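Hard water and gray whites - softener or detergent?
Laundry & Textiles > Water Treatment

ferrule_19
Test strip reads 19 grains. Whites go gray after a few months and cottons feel stiff off the line. Running Loralico powder at the dose on the box. The plumber wants to sell me a Sekton softener. Is it worth it, or am I underdosing? 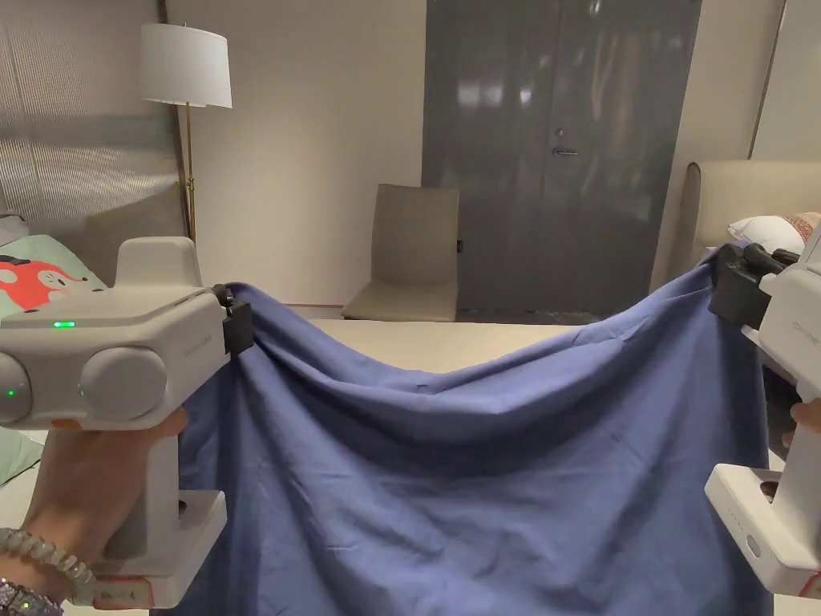
Water heater is set to 120 F, front loader, normal cycle. No iron in the water according to the strip.

kbrandt
Underdosing. The box dose assumes soft to medium water. At 19 grains a good part of the builder is tied up by calcium before it touches the soil. Raise the dose by half and run one extra rinse.

Jaritz_owner
Disagree. More powder in that water means more residue, and residue is what makes cotton stiff. Fix the water. We put in a softener in January and cut the dose in half.

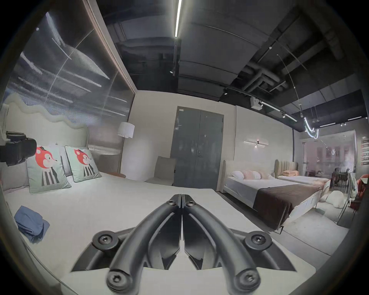
White bedspread on the bed.

kbrandt
Residue comes from soap, or from washing soda with no chelator. A modern detergent doesn't leave much if it is rinsed. What are you using?

Jaritz_owner
Tahiri flakes. So yes, soap. Point taken on the residue, but I would still soften at that hardness. Scale on the heating element is a separate cost.

o_rutkowska
Try citric acid in the rinse before spending over 3000 on equipment. Two tablespoons, dissolved first, in the softener compartment. Never in the same cycle as chlorine bleach.
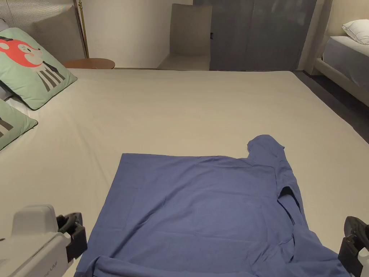 Photo: Oliwia Rutkowska, July 2019

Colored cotton shows buildup as a dull cast, mostly along seams and cuffs. Wash one old item hot with no detergent and look at the water. If it clouds, you have residue to strip before you change anything else.

ferrule_19
Did the hot wash on an old towel. Water clouded. Will strip the whites first, then try the higher dose with citric acid in the rinse. The softener quote is on hold.

kbrandt
Change one variable at a time - otherwise you won't know which of the two did it.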